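Trandness Student Robotics Project
Progress report to the Drasier education fund, February
Prepared by Estela Farías, project lead

Work completed

The two-arm cell is assembled and in use by the student teams. Both arms are mounted on a shared aluminum rail, and cable routing was revised so that the wrists can turn without pulling on the connectors. The teams have recorded 1,181 demonstrations of the booklet task — opening, closing and handing over from one arm to the other. 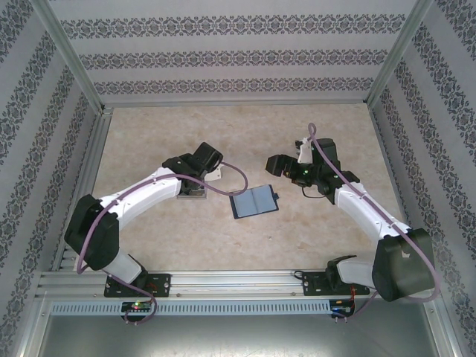 Training on the recorded set began this month. Closing is the more reliable motion. Opening still fails when the cover lies flat, and the students are testing a lower approach angle for the gripper fingers.

Open items

Two replacement fingers are on order from Brelex. Calibration drifts over a long session, so teams now rerun the routine before each recording block.

Next period

Roughly six weeks of recording remain. The handover task will be entered in the Wibisono student challenge. No change to the approved budget is requested.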